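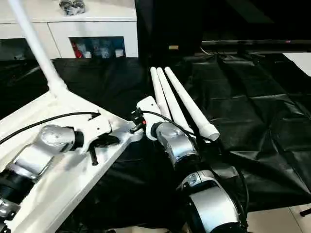 White frame and tubes on black sheeting

Print this post
E-mail this to a friend

It is the position of this blog that a household moving interstate should begin its packing with the kitchen. My own removal to Wullport took place in May, and the following remarks are offered for the benefit of readers contemplating a similar undertaking.

Three quotations were obtained. Grostitier proposed a fee of $2339, inclusive of transit cover. Triantafyllou was cheaper by $300 but declined to carry pot plants, and the matter was settled on that point.

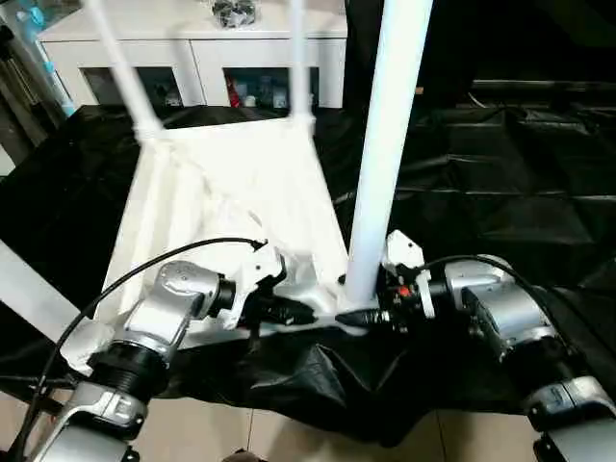
The inventory ran to 66 cartons, each numbered on two sides. Linen was assigned to the cartons containing crockery – a practice I commend – and no butcher's paper was purchased. Nine cartons were directed to the garage on arrival and have remained there. 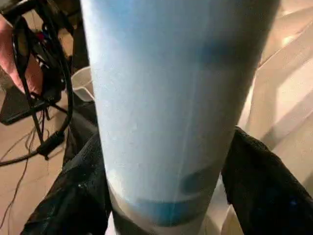
Light blue, at close quarters

Correspondence with Flosteo regarding the transfer of the internet account was less satisfactory. Two forms were lodged, and the second was returned unread. Readers are advised to telephone before 9 am and to retain the reference number.
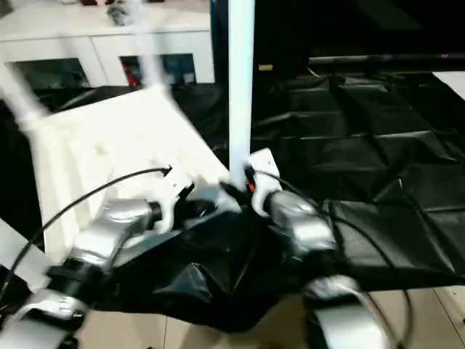
Council collection

Hard rubbish in Wullport is collected by booking only. Flattened cartons are accepted if tied with string.

Print | E-mail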